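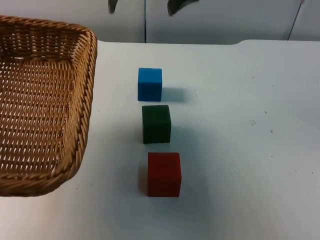
Tray basket and three plain cubes, Sostow Toy and Play Library.

Sostow Toy and Play Library
5th July
The Library has revised its arrangements for lending baskets and cubes. This thread sets out what is in a loan, how the items should be looked after and how they should be returned. It replaces the printed sheet issued last October, which members may now recycle. (1/23)

The basket and cube loans are intended for children from the age at which they can sit unaided. They are used at home, by childminders and by the smaller nurseries in the district. Members made 1,634 loans from the sorting shelves last year, and the woven baskets were the items most often reserved in advance. (2/23)

A standard loan consists of one basket and one bag of cubes. The baskets are shallow, with low sides, so that a seated child can see what is inside and reach it. Deep baskets remain available on request, but they are kept in the store at Goodall Street and need to be ordered ahead of a visit. (3/23)

The cubes are plain. They carry no letters, numbers or pictures, and each is a single colour. Families who would like printed blocks should ask for the Berkow sets, which are on a separate shelf and have their own loan period. (4/23)

Members often ask how many cubes to put out. Our advice for a first session is three, placed on a clear table beside an empty basket, as in the photograph at the head of this thread. More may be added once the child has settled to the activity. The remainder of the bag is best kept out of sight. (5/23)

Colours should be easy to tell apart in the room where they will be used. A dark green can look nearly black in shade, and the blue in the photograph is a good deal brighter than the green next to it. Please check the cubes under your own lighting before asking a child to name or match them. (6/23)

A pale, plain surface is recommended. Patterned oilcloth is popular with our members and is easy to wipe, but small items are harder to pick out against it. A white tray or a sheet of lining paper will serve if the table itself is patterned. (7/23)

Place the basket to one side and the cubes within the child's reach. Left-handed and right-handed children may prefer different sides, and it does no harm to change over halfway through. Leave a space between the cubes so that each can be grasped without knocking its neighbour. (8/23)

Noeline Kerslake, who leads our home visiting service, advises adults to say very little at the start. "Put one cube in the basket yourself, then wait. If the child takes it out again, that is a perfectly good game and you should let it run." (9/23)

For slightly older children, the following requests have worked well in our sessions. Put the blue one in the basket. Put the one nearest to you in the basket. Take out the one you put in first. Move the basket to the other side and begin again. (10/23)

Tidying away is part of the loan. We ask families to let the child return the cubes to the basket at the end of play and to carry the basket to its place, with help where needed. A low shelf or the bottom of a bookcase is suitable. Please do not keep the basket on a stair or a landing. (11/23)

Care of baskets. Woven baskets should be dusted with a dry, soft brush. The floor of the basket has an open weave, and crumbs lodge where the strands cross. Turn the basket over and tap it gently over a sheet of newspaper before brushing. (12/23)

A basket that has become sticky may be wiped with a cloth wrung out in warm water, and should then be left to dry in a room with the window open. Do not soak it. Do not stand it on a radiator - the strands become brittle and the rim begins to open. (13/23)

Please lift a basket with a hand under each end. The thick rim looks like a handle and is regularly used as one. Most of the repairs carried out in our workshop are to rims, and most of those are at the corners. (14/23)

If a strand comes loose, do not trim it, glue it or tape it. Put the basket out of the child's reach and bring it back when convenient. Jomar Fajardo repairs our baskets and can usually tuck a loose end back into the weave, provided there is enough of it left to work with. There is no charge. (15/23)

Care of cubes. Wipe each cube with a damp cloth and a little washing-up liquid, then with a clean damp cloth, and leave it to dry on a towel. Cubes must not go in the dishwasher or the washing machine. Any cube that has been bitten through or has lost a corner should be returned in a separate bag. (16/23)

We would rather hear that a cube is missing than find out at the desk. The Library holds spare cubes in every colour and a missing one can be replaced on the day. The deposit is not affected by the loss of a single cube. Deposits are retained only where the whole bag is lost. (17/23)

Loan period. Baskets and cubes are now lent for four weeks, extended from three. A loan may be renewed once, by telephone or at the desk, unless another household has reserved the item. Childminders and nurseries may borrow up to five baskets at a time under the group membership. (18/23)

Returns. Please bring the cubes back in the drawstring bag and not loose in the basket. The bag should be placed inside the basket, with the loan card on top. Baskets must not be stacked with anything heavy inside them, and should not be left outside the building when the desk is closed. (19/23)

On receipt, each basket is brushed, examined along the rim and set aside for a day before it goes back on the shelf. Members who see a basket behind the desk and are told that it is not available are asked to be patient with staff. It will be ready the following morning. (20/23)

Stock. The Library now serves 626 households and has increased its holding to 200 baskets and 300 bags of cubes. The additional bags allow us to lend cubes to families who already have a suitable basket or tray at home. Please mention this at the desk, as the charge for a bag alone is lower. (21/23)

Donations. We are glad to consider baskets in sound condition. They should be shallow, free of wire and staples, and unvarnished where possible. We cannot accept baskets lined with fabric that is stitched in place. Please write to Dexter Espiritu at the Goodall Street office before bringing anything in. (22/23)

The full guidance is available on paper from the front desk and in large print on request. Questions may be left as replies to this thread and will be answered during opening hours. (23/23)

Sostow Toy and Play Library
Several members have asked about sets containing other shapes. Cylinders and half-rounds are held in a separate bag, marked with a yellow tag, and may be borrowed with the same basket. We suggest introducing them after the cubes, as they roll and the activity becomes rather a different one.

Sostow Toy and Play Library
In answer to a question about siblings: where two children will be playing together, please ask for a second basket. There is no additional deposit for households. The older child may be given the task of passing the cubes, which tends to reduce disputes over the basket itself.

Sostow Toy and Play Library
A correction to post 18. Group members may renew twice, not once, provided that the second renewal is made in person. The paper copy at the desk has the correct wording. We apologise to the childminders who telephoned about this.

Sostow Toy and Play Library
The plastic Huvov baskets are still in stock and are lent on the same terms. They can be washed in the sink and are suited to use in the garden or with water. Woven baskets should remain indoors.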